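Folding on the bed: your questions

Last tidied up November 2022

I get the same handful of emails about folding laundry, so I've stuck the answers on one page. I'm Merike, I've been writing the Hollow laundry pages for seven years, and I still have a chair with clothes on it. Ask away anyway!

Why do you fold on the bed? Don't you have a table?

I do have a table, and it's usually got dinner on it. The bed is the biggest flat thing in my place, it's soft on the knees if you like to kneel (I do), and once I've dumped the washing there I have to deal with it before I can go to sleep. That last bit is my whole system, really.

Does the sheet need to be tucked in first?

Tucked enough that it doesn't travel with the shirt. I give it one sweep with my forearm and leave the little wrinkles alone. A plain, pale sheet is my favourite for this, as you can find a dark sock on it straight away.

My fitted sheet keeps pinging off. Help?

Oh, I feel this one. Deeper pockets are the proper fix. Vibeke Blöndal wrote in to say she uses sheet straps from the haberdashery, the kind with a clasp at each end, and hers haven't budged since April. I've also used binder clips along the edge, which hold nicely as long as you remember them before you flop down.

How do you fold a T-shirt?

Front down, smooth it out from the middle, then bring one side in and lay the sleeve back on itself. Same with the other side. Then hem up towards the collar, in half or in thirds depending on your drawer. If the first fold is crooked, pull the top edge gently from both sides until it's straight and carry on. I don't start over unless it's going in a suitcase.

Folded or rolled?

Folded for drawers, rolled for bags. Nicanor Manríquez swears by rolling everything, and he got 4 jumpers into a carry-on that I wouldn't have trusted with 2, so he may be on to something. My rolled shirts always come out looking like I slept in them.

What about creases?

Knits are forgiving. Flatten the shirt with your palms as you go, favouring the seams, and most of the little ones will settle in the pile. For the stubborn ones I hang the shirt in the bathroom while I shower. I own an iron, and it's in a cupboard somewhere behind the Christmas lights.

Do I have to sort by colour?

For washing, yes please. For folding, sort by whose drawer it's going in. I lost a good grey cardigan to my sister that way and only got it back at Easter.

Where does everything else go while you're folding?

Up by the headboard, usually. Phone, remote, whatever was in my pockets. Just check before you pick up the pile, as I've put my phone away in the T-shirt drawer more than once.

How long should a basket take?

Some 1000 emails have asked me this (it feels like it, anyway). Mine takes as long as one episode of whatever I'm watching. If you're slower, pick a longer show.
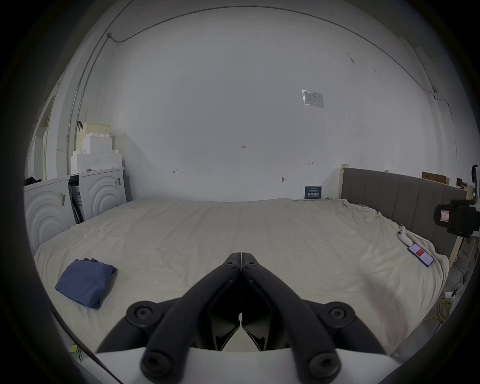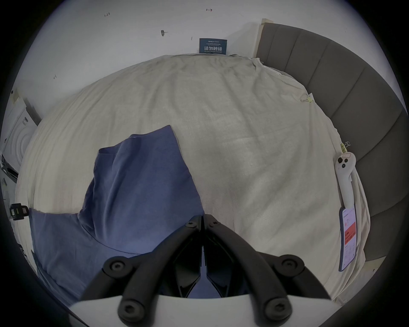
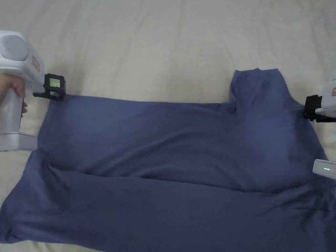
Blue on cream: folding on the bed.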